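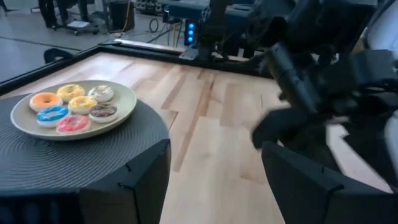
Gustside > 読みもの > 工房から > おもちゃのドーナツで十分だ
最終更新:6月

共同工房で二本腕のロボットを組んでいると言うと、たいてい「で、何ができるの」と聞かれる。私は「ドーナツを皿に移します」と答える。相手は少し黙ってから、本物ですかと聞く。おもちゃです、柔らかいやつです、と答えると会話はだいたいそこで終わってしまうのだけれど、私としてはここからが本題で、あと二時間は話せる!

アスンサン工房で私たちが作っている Grakus は、机の両側から腕が伸びてきて、机の上のものをつかんで置くだけの機械である。歩かないし、しゃべらない。費用は仲間で出し合い、関節のモーターを動かす基板には Irnska の中古を使い、足りない部品は自分たちで削った。最初に動いた晩のことはよく覚えている。右腕がゆっくり下りてきて、何もない空中を大まじめにつまみ、また上がっていった。それだけで全員が拍手した。いい大人が、である。

この文章で言いたいのは、趣味のロボットはもっと堂々と「くだらない仕事」を選んでいい、ということだ。

自宅や共同工房でロボットを作る人の集まりに行くと、みんな立派な目標を掲げている。洗濯物をたたむ、食器を洗う、祖母の薬を仕分ける。どれも立派だし、いつか私もやりたい。ただ、その手の計画は途中で止まっているものが多いように思う。目標が大きいと、最初の半年は失敗しかない。失敗しかない趣味を続けるには相当な根性がいるし、根性のない私には無理だった。実は Grakus の前に、シャツをたたむ腕を一人で台所に作っていたことがある。14か月かけて、できたのは袖をひっぱることだけ。あの腕はいま分解されて、肩の部品だけが Grakus の土台に入っている。

ドーナツを持ち込んだのはシモーネ・ポルテラだった。ある金曜日、子どものままごとセットの中身を袋ごと持ってきて、机にざらっとあけた。つかみやすそうだから、というのが理由だったが、とんでもない。輪になったものは、どこをつまむかで話がまるで変わる。外側から両脇をはさむのか、穴に指を一本入れて縁をはさむのか。柔らかいから、強くつかめばつぶれて輪郭が変わり、弱ければ途中で落ちる。皿に一つ置くのは簡単でも、二つめを隣に置こうとすると、先に置いたほうを指の背で押してしまう。

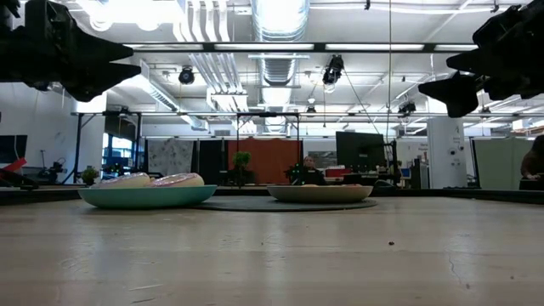
こういう難しさは、やってみるまで私には想像もつかなかった。浅い器の縁というのがまたくせ者で、人間なら手首を少し返してよけるところを、うちの腕は縁にまっすぐ当たりに行く。コルネール・ボルベーイは動きの計画を書いている人で、彼の最初の版では腕が毎回いったん高く上がってから真下に降りていた。安全だが、とにかく遅い。見ている側がお茶を入れに行けるくらい遅い。そこで彼は斜めに入る経路を書き、器をひっくり返し、書き直し、またひっくり返した。私はこの時期がいちばん好きだった。失敗しても床にドーナツが転がるだけで、拾えばすぐ次が試せるからだ。

この「拾えばすぐ次」という点を、もっと大きな声で宣伝したい。試す間隔が短いと、上達の実感がまるで違う。調子のいい日には一晩で200回試せる。200回のうちには必ず妙な成功が混じっていて、左腕が落としかけたものを器の縁がたまたま受け止めたりする。そのたびに歓声が上がる。本物の皿洗いで同じことをやろうとしたら、皿代だけで計画が終わっていたはずだ。

もちろん反対意見もある。工房の先輩のルシマラ・コンセイサンは、おもちゃで覚えたことはおもちゃにしか通じない、とはっきり言う。色が鮮やかすぎるし、軽すぎるし、形もそろいすぎている。本物の台所はもっと汚くて、暗くて、湿っているのだと。これは正しいと思う。正しいのだが、私は順番の話をしたい。指の開き方と力加減を覚えていない腕に、いきなり湿った台所を見せても何も学べないだろう。人間の子どもだって、ままごとから始めて怒られることはない。彼女にそう言ったら「ままごとのまま大人になる子もいるよ」と返されて、その日は言い負かされた。
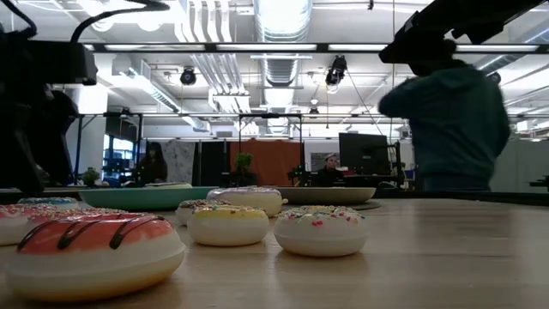

もう一つ、くだらない仕事を勧めたい理由は、人が寄ってくることだ。モーターの制御周期の話をしても隣の作業台の人は顔を上げないが、腕がお菓子をつまもうとしていると、必ず誰かが見に来て口を出す。それも、こちらが考えもしなかった角度から。うちの並べ方にしても、ドーナツは机にじかに置き、浅い皿はその奥に用意しておく、というのがよくある形なのだが、見物に来たエリカ・バストスは「手前のから取ると後ろのを倒さない?」と言った。オレンジの糖衣にチョコ色の線が入ったのが一番手前にいて、その後ろに粒々をまぶしたのが半分隠れている、というような場面では、確かに取る順番が効いてくる。私たちはつかみ方ばかり考えていて、順番のことは後回しにしていた。エリカは普段は革の鞄を作っている人で、ロボットには触ったこともなかった。いまでは計画の議論に毎回いる。

彼女の弟のカウアンも来るようになった。16歳で、私たちの中で一番操縦がうまい。手本の動きを人が腕に教えるとき、大人はどうしても力んで、動きが角ばる。彼のはするっとしている。どうやっているのか聞いても「え、普通に」としか言わないので、技術文書には何も書けない。くやしい。

共同工房という場所の良さも、ここにあると思う。台所で一人でやっていたころは、袖が引っぱれた瞬間を見ていたのは冷蔵庫だけだった。工房だと机の高さ一つで揉めるし、電源の取り合いになるし、片付けの当番も回ってくる。面倒は確実に増える。それでも、行き詰まった晩に誰かが横で「いまの惜しかったね」と言ってくれるだけで、来週も来ようという気になる。私はこの一言にかなり助けられてきた。

お金の話も少し。二本腕は贅沢だとよく言われるし、一本で始めるのは賢い選択だと思う。ただ、もし仲間がいるなら最初から2本にしてみてほしい。片方の腕が皿を押さえ、もう片方が置く、という動きを考え始めると、とたんに頭の使いどころが増えて面白くなる。腕どうしがぶつかる問題も当然ついてくる。うちでも肘と肘がからんで、非常停止を押す係が本当に必要だった時期がある。あれはあれで、いい緊張感だった。

だから、これから家や工房で何か作ろうとしている人には、人に言うと少し恥ずかしいくらいの仕事を選んでほしい。靴下を箱に入れる。積み木を色で分ける。ドーナツを皿に盛る。失敗の後始末が数秒で済み、成功したら隣の人にも一目でわかるものがいい。立派な目標は壁に貼っておけばいいし、うちの壁にも「いつか皿洗い」の紙は貼ってある。

次に私たちがやりたいのは、二つの器の間での移し替えだ。コルネールは経路をもう一度書き直すと言っているし、ルシマラは湿ったスポンジを机に置いてやると予告している。望むところである。ただスポンジの前に、左手の指先に貼ったゴムがまためくれてきたので、まずはそこを貼り直す。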